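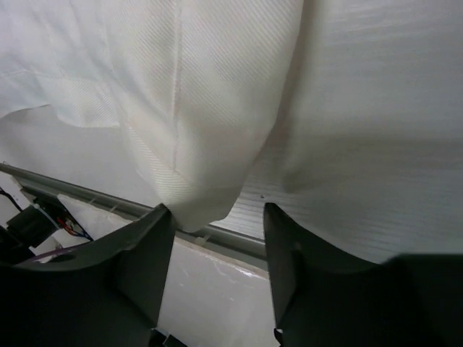 Eltola Cloth Handling, Fault Subset

README, revised February

What is in this folder

This folder holds 54 episodes pulled out of the main Eltola set after the left finger force reading was found to be wrong. The main set no longer contains them. Each episode has wrist video, joint positions, gripper width and finger force, plus a short text note from the operator.

What went wrong

The force sensor on the left finger stopped updating partway through an episode and kept repeating its last value. The controller did not treat a repeated value as a fault. When the gripper closed on cloth, it saw a low, steady force and kept closing until it reached the width limit. In 13 episodes the motor current limit tripped and the arm stopped. In the rest the run carried on and was saved as normal.

Yasir Sethi found the problem while plotting episode 1942, where the left force trace is flat from the first grasp to the end. Faisal Minhas traced it to a worn connector at the Burusberg cell. The connector was replaced and the cable was given more slack.

No one was hurt. The cell door was closed during all of these runs.

Changes to the controller

The Grivix driver now stops the arm if either finger force repeats the same raw value for 100 samples in a row. Restarting needs a manual reset at the panel. Do not raise this limit to get through a session.

Using the data

Do not train on force_left. The field is kept so the fault can be studied. Video and joint positions are usable. The width readings were checked by Shoaib Kakakhel against the Naqvi gauge and are fine.

fault_start gives the sample where the repeat begins. It was marked by hand and may be a few samples late.

Known gaps

Operator notes are missing for some early episodes. Motor current was logged only when the limit tripped.

Contact

Data questions: Benedita Falcão
Cell and hardware: Atif Gondal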